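Last updated: April 3, 2023

By K. Van Leeuwen
April 3

3. Sorting and pairing at home

3.1 What we asked people to do

I should say up front that I never planned to write a whole section on socks. The Ollus project was meant to cover household laundry from the hamper to the drawer, and my first outline gave socks one paragraph, somewhere after towels. Then the diaries started coming back in February and I had to redo the outline. People wrote more about socks than about shirts, sheets and towels put together, and they wrote with real feeling!

The task itself was simple. Everyone got through their normal wash, dried it the way they always do, and then sorted it on whatever surface they usually use -- bed, couch, kitchen table, top of the dryer. We asked them to write down each garment they folded and to mark any sock that ended the session without a partner. We gave no instructions on how to fold. I wanted the habits people already had, and I was pretty sure that if I handed out a folding guide I'd get back a pile of tidy little rectangles and learn nothing.

Across the 110 diaries we ended up with 1,718 entries that mention socks. Black ones are the trouble, as anyone who owns a drawer of them could have told me. Two black socks from different packs can look the same on the bed and then turn out to have different cuffs once you hold them side by side, and several diaries describe pairs that got taken apart again for just that reason (one person did it to the same pair on two separate wash days, and was not happy about it).

3.2 Three ways to keep a pair together

I read through all the entries twice and sorted the folding habits into 3 groups. The first is the ball, where one cuff gets pulled over both socks. The second is the flat fold, with the socks laid on top of each other and folded once or twice. The third I ended up calling the upright bundle, a flat fold made tight enough to stand on end, so the cuffs are at the top and you can look straight down at them in the drawer.

I'm a ball person myself, or I was when we started. Balls are quick, they survive being thrown across a room, and a child can make one. The diaries have plenty of complaints about them, though, and nearly all are about stretched cuffs. People who flat fold complain about something else: the pairs slide around and come apart as soon as somebody goes digging in the drawer in a hurry.

The upright bundle was the smallest group and the one I found most fun to read about. These folks really do care where the cuffs go. Ribbed cuffs come up over and over in their entries, as a way of checking a match by feel and as the part that gives the bundle its shape. Figure 1 gives an idea of what I mean by cuffs up.

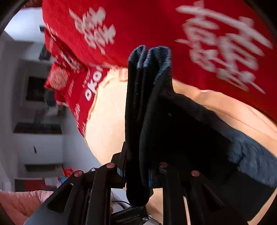

3.3 The leftovers

Every house has a place for single socks, and I loved finding out where. Our diaries have baskets, a shoebox, a hook on the back of a door, and one Gernel drawer divider whose end slot was given over to singles entirely. A few people throw a single sock out right away. Most hang on to it, and a good number of those entries show the same sock being carried from one wash to the next for the whole of the study.

I had expected the folding method to make a difference here, and as far as I can tell it doesn't. Socks go missing before anyone gets to the folding, in the hamper or inside a duvet cover or down behind the machine. What does seem to help is buying all the same kind. Households that did this (several used plain Kutell multipacks) still lost socks, but they had fewer singles left over at the end, as any sock would go with any other.

I do want to be careful with that last point. We didn't ask what people owned at the start, so I can't say how many socks were in play, and a house with a huge sock drawer will naturally write more entries than a house with a small one. The follow-up diary has a page for this -- a plain count of the drawer before the first wash -- and I'll come back to it in Section 5. Towels are next.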